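**Thursday, July 16, 2026 - Durnberg**

Durnberg's old brickyard path is open again, and we couldn't be happier! The Kairys Trust has finished repairing the walking route from Bulluneck bridge to the kiln cottages, and anyone can now stroll the whole way without going back up to the main road.

Work began in January, when the ground was so hard that the first week went on clearing brambles. Since then the team has relaid 45 metres of brick paving and cleaned 2,296 old bricks by hand, many of them still with the Zellon maker's stamp.
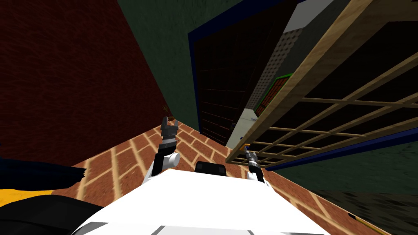
**When can people walk the path?**

It is open every day from dawn until dusk, free of charge, and dogs are welcome on a lead.

"I grew up at the Bulluneck end and used to run down there after school, so this one means a lot to me," said Lefteris Tsoukalas, who led the project. "The bricklayers have been wonderful - patient, cheerful and very fussy about their mortar."

Guided walks start next month, with four planned before the autumn. Each one stops at the kiln cottages for tea and a look at the old firing books, which have been away for repair and are a joy to leaf through.

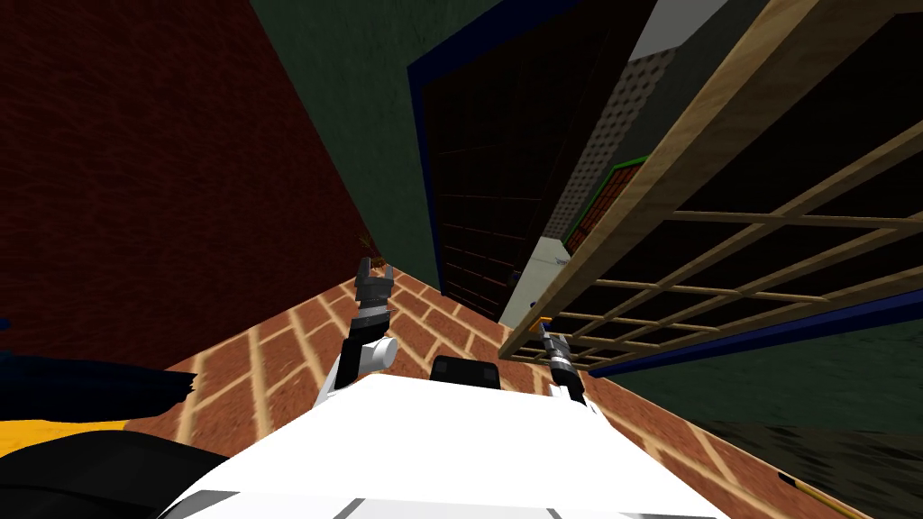 *Red brick paving with pale mortar lines.*

Places on the walks can be booked at the Kairys Trust office in Durnberg. Stout shoes are a good idea, as the bridge end is steep.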